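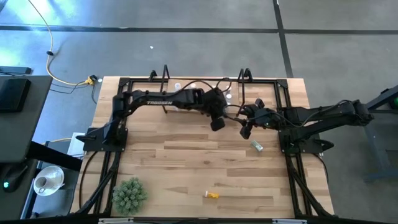

Brirkstead Lab Shares Results on Teaching Two-Armed Robots to Tidy by Fixing Their Own Near Misses

RASTWOOD, December — Hi from all of us at Brirkstead! I'm Bronisława Górecki, I run the tabletop manipulation project here, and I get to write this release myself because I asked very nicely. We have a new method out, it's called Funine, and I've been itching to talk about it for months.

The short version: we taught a pair of robot arms to put small things away on a table, and we got much better results by changing which practice runs we kept.

Most people training robots like ours collect demonstrations. A person guides the arms through a job, the whole thing gets recorded, and a computer model learns to copy it. Everybody cleans up their recordings first. If the operator fumbles a bottle or bumps one gripper into the other's path, that run usually goes in the trash. We did that too, for a long time (I have personally deleted more fumbles than I'd like to admit).

Then Patricio Riquelme, who joined us as a graduate student and is now very much running the show on the data side, asked if he could have the trash. He went through it and found that a lot of those runs had a really useful stretch in the middle, right where the operator noticed the problem and got out of it. The arm backs off, the wrist turns a little, the other arm waits, and the job carries on. Our model had never seen anything like that. It knew what a perfect pickup looked like and had no clue what to do one inch away from perfect.

Funine goes looking for those stretches. It marks the moment a run starts to drift, marks the moment it comes back, and gives the part in between extra weight in training. The drifting part itself gets almost none, so the model doesn't learn to fumble on purpose. That's pretty much it! There's a bit of math in the paper about how to pick the two moments, and Patricio will happily walk you through it for as long as you let him.

We trained on 2551 recorded runs, and 1395 of them had at least one recovery that Funine could use. For comparison we trained the same model, with the same settings, on the same recordings with every fumbled run removed. Each version then got 100 tries at a tidying job it hadn't practiced, with small items in new spots on the table. The regular version finished 58 of them. The Funine version finished 81. I made Patricio run the whole set again before I believed it, and the second set came out within two tries of the first.

The biggest jump was in what we call the handoff zone, the patch of table where both arms can reach and where they're most likely to get in each other's way. Two grippers working close together is a headache for any planner, and cables make it worse. With Funine the arms give way to each other a lot more often, and we never wrote a rule for that. It's all coming from the operators, who do it without thinking.

Now for what doesn't work yet. Light bottles that roll are still trouble — if one gets going, the model chases it and tends to close the gripper too early. Soft or leafy things are hit and miss. And our two sets of tries were all done on one table with one pair of arms, so I'd love to see another group test this before anyone gets carried away. We also haven't tried jobs longer than a couple of minutes, and I suspect the way we pick the recovery moments will need some work there.

The part I like best is that you don't need any new gear. If your lab has been recording demonstrations, you probably have a folder of rejects sitting on a drive somewhere. Please don't empty it! Our marking tool reads the usual joint position logs along with camera video, and it went through our full collection overnight on one desktop computer.

We're releasing the tool, the training code and our recordings together, fumbles included. The download also has a batch of extra runs that we collected after the paper was finished, which brings the total to 2973. Those later ones haven't been checked as carefully, so they're in their own folder with a note on top.

Next up, we're working with our neighbors at Pappas on sorting mixed items into trays, starting with things that are small and a little slippery. Patricio is also putting together a short tutorial for groups that want to mark up their own recordings, and he's looking for a few to try the draft. If that's you, write to the Brirkstead press desk and put "Funine tutorial" in the subject line. Reporters can use the same desk for interviews or a lab visit. Mornings are best, as the arms are usually running from 1 p.m. on.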